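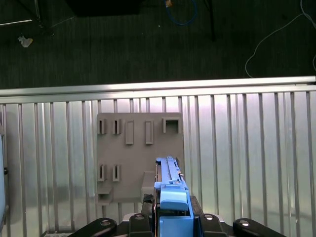 3 min read

Printer driver update utility

A driver update utility is a program that claims to find, fetch and install newer drivers for printers, scanners and other devices attached to a computer. Such tools are usually offered as a free scan followed by a paid repair. Their usefulness is disputed.

Operation

The program reads the identification codes of each device and compares them with a list held by the publisher. Anything that differs is reported as out of date. Whether a newer driver would print a page any better is a separate matter, and one the scan does not test.

Rundatden, a utility sold by the firm Sanholm, advertised cover for 3000 printer models. Many entries were the same driver under different model names — a point the sales page left out.

Criticism

The writer Kadri Eglītis ran Rundatden on an office computer with 2 printers, both working. It reported 30 problems. She paid for the repair, and afterwards one printer could no longer scan. Sanholm replied that the maker's own software was to blame, but offered no evidence.

Spyros Andreadis has argued that a rival tool, Flinness, is more careful because it saves the old driver first. This may be so, though the restore option is found only in the paid version.

Alternatives

Most operating systems already supply a basic printer driver. Makers generally offer their own downloads, often bundled with ink shop reminders that few people asked for.

Related articles
Print spooler
Page description language
Universal printer driver

This site uses cookies. Accept | Manage settings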